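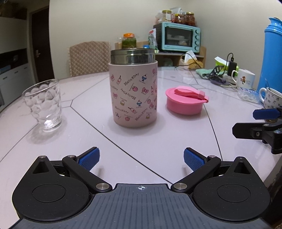 *Attachment 1. Table layout at the Skidham site: food jar (open), lid with strap, glass tumbler.*

**Ticket subject:** Lid replacement task fails on food jar
**Raised by:** Skidham site
**Assigned to:** Bovance, manipulation support
**Priority:** Medium
**Status:** Open, awaiting second trial

**Reported problem**

The site reports that the kitchen tidying routine does not complete the step "close jar". The arm picks up the pink lid, carries it to the jar and sets it on the steel rim, but the lid is left tilted and the thread does not catch. The routine then records the step as done. The site asks whether the task should be withdrawn from the household chore list until this is corrected.

**Expected result**

The lid is seated level and turned until closed. If it cannot be closed, the routine should stop and report a fault.

**Log**

*Entry 1, Bovance.* The site's records have been reviewed. The grasp itself is sound in most attempts. Where it fails, the finger pads have closed on the carrying strap as well as the lid, and the lid hangs at an angle on the way to the jar. Please repeat the trial with the strap moved clear of the lid, and leave all other objects where they are.

*Entry 2, Skidham.* Trial repeated as instructed. The lid was seated level more often, but turning it caused the whole jar to rotate on the table. A person would steady the jar with the other hand. The site notes that residents cannot be expected to arrange the strap beforehand.

*Entry 3, Bovance.* Agreed. Moving the strap was for diagnosis only and is not offered as a remedy. Please enable the two-arm setting, so that one gripper holds the jar while the other turns the lid. Reduce grip force to 60 per cent on the holding side, and limit each turn to 10 seconds.

*Entry 4, Skidham.* Two-arm setting enabled. The jar no longer rotates. One attempt was halted by the operator when the left arm passed close to the glass tumbler. The false "done" message remains.

*Entry 5, Bovance.* The false message has been passed to the Usuga software team as a separate fault. A wider clearance around glassware will be included in the next update, expected in September.

**Interim advice**

Closing of threaded lids is to be treated as a supervised task at all sites, including Hinderberg. Wiping and the moving of empty cups are not affected by this ticket.

**Next action**

Skidham to repeat the trial after the update and attach the results.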